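4. Setting up the Kornorach for first play

The Kornorach is a belt-drive turntable. It will sit in your living room for years and ask very little of you, provided you spend the next 30 minutes being patient with it. Those who skip this section usually come back to it, with a scratched copy of something they loved.

4.1 Placing the turntable

1. Choose a shelf or cabinet that does not wobble. Press one corner with your finger. If it moves, choose another.
2. Keep the turntable off the top of your speakers, however nicely it fits there.
3. Set the supplied bubble level on the bare plinth and turn the feet until the bubble behaves.

Note: The feet are threaded and will come off entirely if you keep turning. They roll a surprising distance.

4.2 Fitting the belt and platter

1. Lift the inner platter onto the spindle. It should drop slowly. Do not push.
2. Loop the belt around the inner platter, then stretch it gently over the motor pulley. Use the small step for 33 and the large step for 45.
3. Spin the platter by hand, ten turns or so, to let the belt settle. A twisted belt gives every singer a slight case of seasickness.
4. Lower the outer platter and lay the felt mat on top, logo side up. Logo side down sounds identical, but Waltraud Rieger drew the logo and she notices.
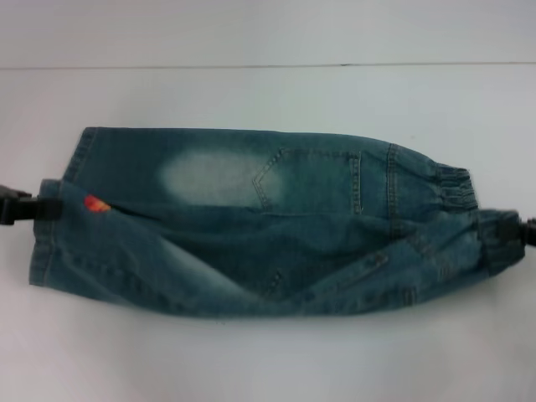 Can I leave the belt on the pulley when I go away for a month?

Take it off if you are gone longer than three weeks. A belt left stretched over a still pulley takes on a kink, and you will hear it as a soft thump on quiet passages.

4.3 Balancing the tonearm

1. Leave the stylus guard on the Dovow cartridge for now.
2. Set the anti-skate dial to zero.
3. Screw the counterweight onto the rear of the arm, numbers facing you.
4. Turn it until the arm floats level, with one hand hovering nearby in case it changes its mind.
5. Hold the weight still and turn only the numbered ring to zero. Now turn weight and ring together to 2.
6. Set anti-skate to 2 as well.

Caution: Never adjust the counterweight while a record is playing. Our service bench, which is to say Knut Heitmann, has a drawer of bent cantilevers and will show it to visitors.

4.4 First record

1. Connect the ground wire before switching on the amplifier. If you hear a hum at 50 or 60 Hz, depending on your country, you have forgotten the ground wire.
2. Remove the stylus guard and put it somewhere you will remember.
3. Start with a record you don't mind too much. Every household owns one.
4. Lower the arm with the cueing lever, every time.

Note: Pressings on the Fullero label have a narrow lead-in groove. Cue these a little further in than feels polite.

For cleaning brushes and stylus replacement, see section 5. Phono preamp settings are in section 6, along with the wiring diagram for the Danladi input box.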